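Bretberg Opens Second Shared Workroom, With Big Tables and a Place for Small Things

October 2018

Bretberg is delighted to open the doors of its second shared workroom, on the upper floor of the old Matura building. The room is ready for anyone who makes, mends, sorts or packs small goods and has run out of space at home. Sign-up is open now, and the first evening sessions start in November.

The new room grew out of a simple request. People who used the first workroom kept asking for longer tables, plain walls and a bit of order among the things that never seem to have a home - tubes, sponges, little cases, cables, all the odds and ends that end up in the bottom of a bag. So that is where the work began, and we could not be happier with how it is coming along.

"We sanded tabletops for weeks and I loved nearly every minute of it," said Sławomir Czarnecka, who led the fitting out for Bretberg. "You can still see where the boards meet, and they already have a few scuffs. Good! I want people to come in, put their things down and get going, and a table that looks too perfect makes everybody nervous."

The tables are light wood and set against pale walls, which keeps the room bright well into the afternoon. Slotted metal racks are being tried out on them ahead of the opening, and users are invited to tell us which spots suit them best. Should a rack stand in the middle, where two people can reach it? Or off to one side, leaving a clear stretch for laying things out? We have heard strong feelings both ways and would like to hear more.

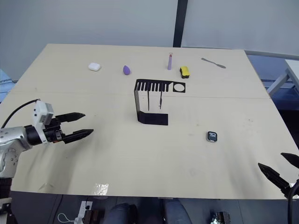

A black metal rack on one of the light wood tables, with small items set out toward the back, among them a purple makeup sponge and a slender lavender tube.

Small personal items get special attention in the opening program. The Lidance tidying group, which has met at our first workroom since last winter, will lead a set of relaxed evenings on sorting makeup bags, desk drawers and travel kits. Bring the whole mess along, tip it out and see what you really use. Sessions run for 2 hours and groups are kept to 11 people, so there is plenty of elbow room and time to chat.

The upper floor measures 2667 square feet, including the workroom, a packing corner and a kitchen with a large sink. Shelving for the packing corner is on order from Iwasaki and will go up before the November sessions. The elevator is running, and the side entrance has a ramp.

Tables can be booked by the half day or the full day, and tools may be left overnight in the lockers by the stairs. Current Bretberg members can use both workrooms on their existing membership. New members can sign up at the front desk of either building.

Press contact: Sławomir Czarnecka, Bretberg. Visits before the opening can be arranged on request.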